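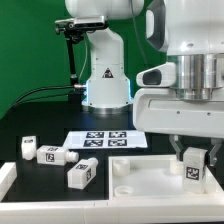

Tag labels lifting at the corners on white plastic blocks

Posted by Leszek Brzozowska, 2025-08-08

Print this page | E-mail this page

I have a bench set of small white plastic parts: a shallow tray with low walls and several separate pieces that go with it. The tray floor has a cup-like post at the back left, a ring-shaped socket at the front left and a short peg at the back right. The tall block carries a square black-and-white tag on its front face. The tags are my own, laser printed on matte paper label stock.

After a few weeks of handling the corners lift. I wipe the parts with a damp cloth before applying. I do not know the exact plastic. It is slightly translucent and feels a little waxy. I have 500 labels left from the same box and would like to use them up. Is there a surface treatment that holds, or do I need a different label? The tag must stay flat and must not be glossy, as reflections under the bench light spoil the black squares.

Kazimiera Ostrowski

Waxy and translucent suggests polyethylene or polypropylene. Both have low surface energy and ordinary label adhesive bonds poorly to them. Put a drop of water on a bare face. If it beads up tightly, you have one of these.

Procedure that works for me:

1. Remove the old label and all residue. Use isopropyl alcohol on a lint-free cloth. A damp cloth leaves skin oil in place.
2. Scuff the label area lightly with 500 grit paper. Stay inside the outline of the tag.
3. Wipe again with alcohol and let it dry for 5 minutes.
4. Apply a thin coat of polyolefin primer and wait the time given on the bottle.
5. Apply the label from one edge, press with a rubber roller and leave it for a day before handling.

Round the label corners to a small radius. Square corners lift first. Leave a white margin outside the black border so that the rounding does not cut into the pattern.

Wanda Szulc

I use super glue. Works fine.

Joanne Tindall

Super glue soaks into paper labels and leaves a shiny patch, and on polypropylene it lets go without primer anyway.

I would keep the paper labels for the shipping boxes and order matte polyester film with a high-tack adhesive. Varkus sells it in sheets. My tags on it have been through some 32 cleanings with no lifting. Check the scale after printing, my driver shrank the page to fit and every tag came out undersized. Also keep labels off any face that mates with a socket or wall, the added thickness is enough to make a close fit bind.

Recent items

Black bench top shows every scratch
Removing label residue from clear plastic
Matte or satin laminate under LED light
Cleaning dust out of small ring sockets
Rivness parts trays: replacement pieces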